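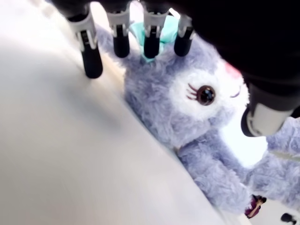
Spend the money on a better arm and skip the fancy hand, wrote one reader from Janport after my last column, and I've been arguing with that person in my head ever since.

I get it. The Fenden hand kit costs $1,753, and a plain two-jaw gripper from Angelovski is $429. If all you ever pick up is boxes, buy the Angelovski, go home happy, and put the difference toward your arm!

But I don't pick up boxes. I pick up soft stuff — plush toys, mostly, the shaggier the better — and there I think the Fenden earns its price. Four fingers and a thumb give you a lot of choices about where to press. With a bunny that's all fluff and ribbon, I want those choices. Two flat jaws give me one squeeze and a prayer.

Now my gripes. The setup guide runs 104 pages and the part you need is near the back (why?). The spare fingertip pads ship from Sorkthorpe, and mine took most of July. And that big black housing over the palm is bulky, so forget about reaching into a narrow bin.

Would I tell a school club to buy one? Probably not, unless they can share it with another club. Would I give mine back? No way. I've already ordered 2 more sets of pads.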